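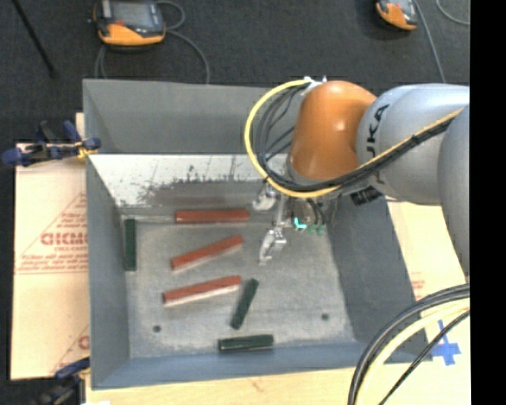 31st May

Rain until ten, then clear. Walked to the post office before work and paid the water bill, 61 dollars, up again from March. The clerk says everyone on our street has been in to complain.

Lunch at Comar. They have changed the soup and put the price up. I had the bean one and will go back to bringing sandwiches.

Stavros Nikolovski called in the afternoon about the boat. He wants 1118 for it with the trailer and won't move on the price. I told him the trailer needs a new wheel bearing and at least one light. He said he'd think about it – he has said that before. The hull is sound and the cover is nearly new, so I would still take it at 1118 if he fixes the lights himself. I can put 300 down now and the rest when the tax refund comes.

Left at five. Stopped at Vukadinović for the hinge screws and they only had brass, so the shed door stays propped with a brick over the weekend. Bought a bag of potting soil instead and moved the tomatoes into the big pots. Two of them look weak. The peppers are fine.

Mom phoned after supper. Her knee is better and she is driving again, short trips only. She wants the blue casserole dish back. I looked for it and found the lid.

Read 117 pages of the Grunden book, mostly the part about the harbor. Slow going until the storm. Bed at eleven. Tomorrow: mow if the grass dries out, call about the bearing, find the dish.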